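6. Comparing two hand-held grippers 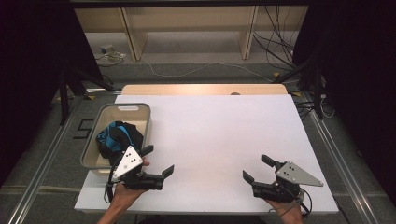
Do both grippers need the same firmware before a comparison?
Match them first, or you will be timing the software and calling it hardware.

The Vestergaard sheet gives a closing time of 559 ms. We have never got that figure with a load in the jaws, so treat it as a best case and record your own.

1. Put the bin to one side of the board and leave the middle clear.
2. Hold one gripper in each hand with the jaws open and facing each other. Keep your fingers out of the jaws.
3. Start the Orside logger and wait for both channels to show a steady reading.
4. Close and open each gripper 27 times with nothing in it. Save this run separately.
5. Repeat with something soft, such as a bag or a folded garment. Rigid blocks flatter almost any gripper.
6. Swap hands and do the whole thing again. Results from one hand only are not worth keeping.

Caution: do not let the cables pull tight at full reach. A strained plug gives dropouts that look very like a slipping finger.

Note: error 3831 means the logger has lost one channel. The Plorkska guide says to carry on. Georges Boutros tried that in April and had to throw out the run. Stop, reconnect and go back to step 3.

Files over 900 MB will not open in the viewer. Split them before copying.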